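Self-exclusion at one venue and entry to another under the same operator

Question

My spouse signed a self-exclusion form at the Lostano gaming hall in March. The form runs for 16 pages and states that it applies to "the premises and associated premises." In July my spouse was admitted to the Zondthorpe hall, which displays the same operator's name on its license, and lost $2,906 over two visits. Is the operator obliged to refuse entry at both locations, and may the loss be recovered? We are in a position to supply bank statements.

Answer 1 (accepted)

The answer depends on how "associated premises" is defined in the agreement. The definition is normally found in a schedule at the back and may list each venue by name. If Zondthorpe is listed, a written complaint should be addressed to the operator's compliance office, enclosing a copy of the signed form and the statements showing both visits. Please request written acknowledgment.

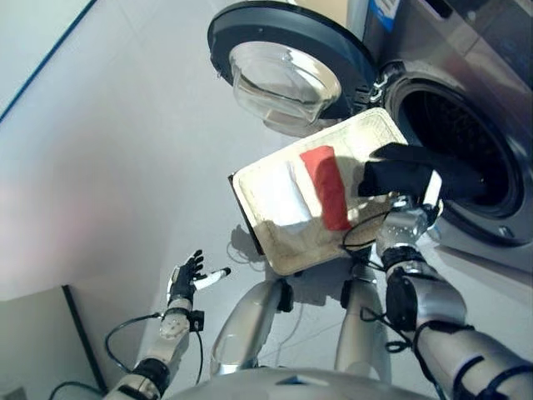 Front-loading washer, door open, with a tray held at the drum opening.

Recovery of losses is a separate matter. In many jurisdictions a breach of a self-exclusion agreement exposes the operator to a penalty from the regulator but gives the customer no automatic right to a refund. Some operators will consider a goodwill payment — usually without admission of liability. A complaint to the regulator may be filed while the operator's review is still open. Check the filing period, as some are as short as 34 days.

Answer 2

Afridi and Platutier are run under separate licenses and I was told one form did not cover the other, so I had to sign twice. It may be the same where you are. Call the hall and ask.

Answer 3

The first answer is correct in substance. I would add that membership card records should be requested at the same time as the complaint is made. They generally show time of entry and amounts played, and bank statements alone do not.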